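Print | E-mail

Skaltano Two-Arm Cell — Section 4: Cable Handling

1. Clear loose cable from the arm mounts.
2. Start the right arm at speed setting 50.
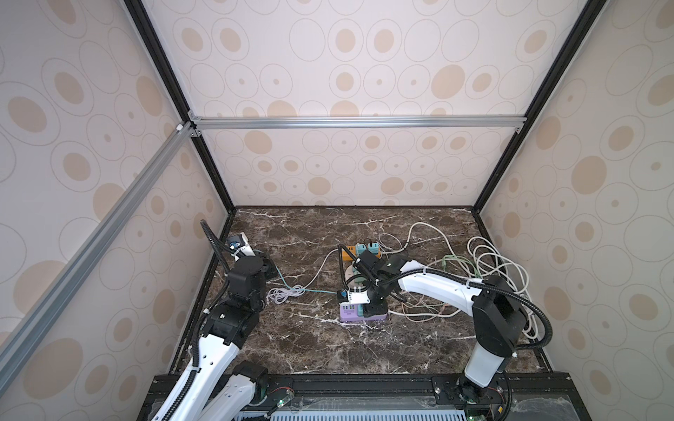 Fig. 4-1. Right gripper over the power strips.

3. Switch to the wrist view before closing the fingers.

CAUTION: Keep hands out of the cell — the arms move without warning.

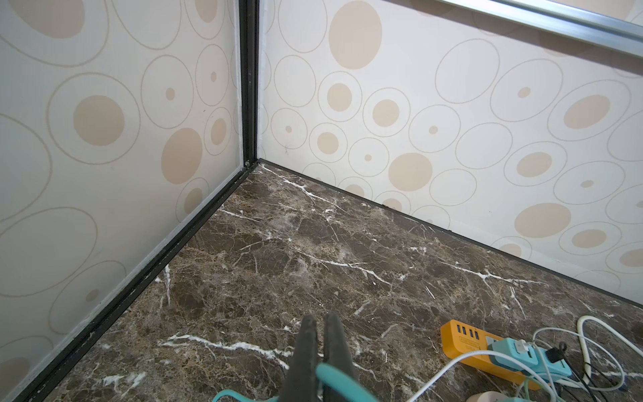

Can I change the speed during a run?
Pause the run first, then enter the new setting.

4. Save the run.

Print | E-mail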